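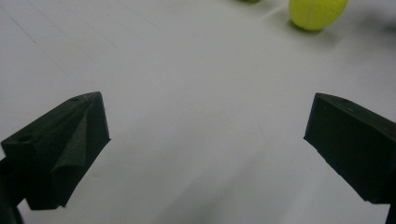 Seo-ah Hyun wanted the coin chapter cut. She had written 42 pages on a single vanish, then decided that a reader could get the same thing from four, and told her editor at Gukstead so the same afternoon. The chapter stayed in, at 21 pages.

"I still think it's long," she says. "But people write to me about that one more than the card material, so I leave it alone."

The book, Rullow, is her second. Gukstead printed 500 copies in December and has no plans yet for more. It covers coins, a little rope work and one routine with borrowed rings, which she has performed at close-up tables since her student days.

Most of the text deals with what the performer's eyes are doing. Hyun films her practice sessions and watches them with the sound off. "If I look at my left hand before anything has happened there, I've given it away," she says. "I did that for years – I have the tapes."

She learned the basic grips from a set of lecture notes called Galtari, which she bought used and which had several pages missing. She worked out the missing parts for herself and got two of them wrong. One of the mistakes is now the opening move of the ring routine.

The next project is a short booklet, Qian, with 3 effects and no theory. She expects to finish the drawings first. "I write too much when there isn't a picture to write to," she says. The rope section will be left for another time.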